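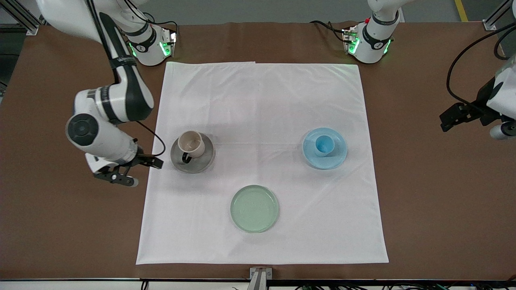 The Skurel gripper fault was a defect in the control software of the Skurel two-finger parallel gripper, made by Trarov for use on light robot arms. It caused the fingers to open without a command while the gripper was holding an object. The fault was first reported in October by a test laboratory in Bumberg, where a pair of arms was being used for table-setting and table-clearing tasks. No injuries were recorded. The fault is sometimes called the Bumberg drop.

Background

Table handling is a common test for two-armed robots. The work usually involves cups, saucers and plates set on a cloth, which the arms must pick up and move without dragging the cloth or tipping the dishes. A mug on a saucer is one of the harder cases. The handle can catch on the rim of the saucer, and a mug that has tipped over to one side has to be gripped at an angle and turned upright before it is set down. Wrinkles in the cloth change the height of a dish by a few millimeters, enough for a finger to touch the table before it reaches the rim.

The Bumberg laboratory ran two arms from a shared controller. Each arm carried one gripper with a force limit set low enough to protect thin ceramic. Dishes were replaced by hand between runs, and the operator stood outside the cell while the arms were powered.

The fault

The gripper measured its holding force through the current drawn by its motor. When the current passed a set limit for longer than a short delay, the software treated this as a collision and opened the fingers. This was meant as a safety feature, so that a person's hand could not stay trapped.

The problem lay in how the delay was counted. The timer was supposed to return to zero each time the current fell back under the limit. In the faulty version it did not. Short peaks, such as those caused by turning the wrist while holding a heavy mug, were added together over the course of a run. After enough of them the gripper reported a collision and let go, even if the arm was in the middle of a lift.

Because the count was cleared only when the gripper was restarted, the fault rarely showed up in short tests. It appeared in long sessions and seemed to strike at random. In Bumberg, 5 drops were logged in 466 runs. The first was put down to a glazed handle, and the second to a loose finger screw. The screw was tightened and testing went on.

Investigation

Sabina Gunawardena, a test engineer at the laboratory, compared the drop times with the gripper logs and found that each one carried a collision code. None of the arms' own joint sensors had recorded contact at those moments. She then ran a gripper with no arm movement at all, closing it on a rubber block and adding brief loads by hand. It opened after 274 peaks. Repeating the test gave nearly the same count – a sign that the cause was a stored value and had little to do with the object being held.

Trarov confirmed the result and found that the error had entered the code during a change to the way the gripper reported its status. The change had been reviewed, but the review covered only the messages sent to the controller.

Correction

The manufacturer issued new gripper software that reset the timer correctly. Until it was installed, users were told to restart the gripper before each session, to keep lifts low over the table and to avoid carrying glass or hot liquids. The new version also recorded the reason for every automatic opening in plain words, where the old one had stored only a code.

The collision release itself was kept. Khan, a supplier of robot cells that had built the Bumberg workspace, asked for an option to hold position on a suspected collision and wait for the operator. Trarov declined to make this available for the standard gripper, on the grounds that a trapped hand was a more serious hazard than a broken dish. A hold option was later offered for closed cells with locked doors – it is off by default and must be turned on separately for each arm.

See also

Collision detection
Force-limited gripping
Robot cell safety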